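Triltar Photo Assistant
Set-up guide, section 4: Teaching the assistant to check before posting

Shares 19 | Comments 4

This section explains how to switch on the check before posting, how to choose what the assistant looks for, and how to correct it when it makes a mistake. You should have finished section 3 first, so that the application is installed on your phone and connected with at least one social account.

Please read the whole section once before you begin. Some settings in step 6 cannot be changed back without starting the learning again.

4.1 What you need

- A phone with Triltar version 4 or newer. You find the version number under Menu, then About.
- Your Triltar password. The fingerprint is not enough for this section.
- A gallery with 30 pictures or more. With fewer pictures the learning does not start and the button stays grey.
- The phone connected to the charger.

Note: The assistant looks at your pictures on the phone itself. It sends to the server only the list of labels, never the pictures. If you use the family account, the labels are visible to the account holder.

4.2 Switching on the check

1. Open Triltar and touch Menu in the upper left corner.
2. Choose Assistant, then Before posting.
3. Move the switch to On. The application asks for your password.
4. Choose the accounts for which the check shall work. Accounts that you do not tick will post as before, without any question.
5. Touch Start learning. Leave the phone on the charger until the green line has reached the end. For a gallery of 4,000 pictures this takes almost 30 minutes on an older phone.
6. When the question "Keep private labels on this phone only?" appears, decide carefully. If you answer Yes, the labels will not be copied to a new phone later. If you answer No, you can move them, but you must then set a second password.

Caution: Do not close the application during step 5. If the learning is interrupted, the labels made until then are lost and you must begin again from step 1.

4.3 Choosing the labels

After the learning, the assistant shows you groups of pictures which it believes belong together. Each group has a suggested label and one of three marks: Free, Ask me, or Hold.

1. Open a group by touching it.
2. Look through the pictures and take out those which do not belong. To take one out, hold your finger on it and choose Remove from group.
3. Read the suggested label. If it is wrong, touch it and write your own. A label can have up to 19 letters.
4. Choose the mark. Free means that the picture is posted at once. Ask me means that you get a question first. Hold means that the picture waits until the next morning and you must confirm it again.
5. Touch Done.

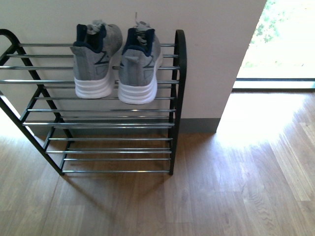
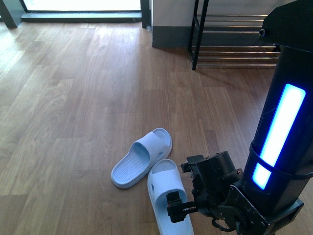 A label should be neither too wide nor too narrow. If you call a group "Home", the assistant will put into it almost everything that was taken indoors, and you will be asked too often. A label such as "Footwear" works better: the sneakers on the rack and the pale blue slippers on the floor both fit under it, and other indoor pictures stay outside. For groups like this the mark Free is usually sufficient. For groups with faces, documents or number plates we recommend Ask me as a minimum.

Note: You can give one picture two labels. In this case the stricter mark is always used. A picture that has both a Free label and a Hold label will be held.

4.4 Quiet hours

Many users want the check to be stricter late in the evening. For this there are the quiet hours.

1. Go to Assistant, then Quiet hours.
2. Set the beginning and the end. The end may be on the next day.
3. Choose what happens to the mark Free during this time. You can leave it as it is or raise it to Ask me.
4. Choose what happens to the mark Ask me. You can leave it or raise it to Hold.
5. Touch Save.

The quiet hours follow the clock of the phone. If you travel to another time zone, they move together with the clock. If you do not wish this, switch on Keep home time at the bottom of the same page.

Caution: Text posts without a picture are not checked, also not in the quiet hours. The text check is a separate product from Stiscombe and must be installed separately. See section 7.

4.5 Correcting a wrong decision

The assistant will make mistakes, above all in the first days. Please correct them when they happen, and do not switch off the check.

1. When a picture is held by mistake, open the yellow message and touch Why?
2. The assistant shows the label which caused the decision.
3. Touch Wrong label and choose the right one from the list, or touch No label.
4. The picture is now posted. If you have changed your mind in the meantime, touch Keep back.

If a picture was posted which should have been held, delete it first in the social account itself. Triltar cannot delete what is already posted. After that, open the picture in your gallery, touch the three points, and choose Should be held.

4.6 If something does not work

The button Start learning stays grey: There are not enough pictures in the gallery, or the phone is not on the charger.

The question does not appear before posting: Check that you post through the share button of your gallery. Fendik keyboards have their own share button, and this one goes around the check. Switch it off in the keyboard settings.

All pictures are held: Look whether the quiet hours begin and end at the same time. The assistant understands this as the whole day.

The labels appear in the wrong language: Choose Menu, then Language, and start the application again. Labels that you wrote yourself are not translated.

Text of this section: Pētersons Manuals for Triltar. Last changed May 26, 2018.

Continue with section 5: Using the assistant on two phones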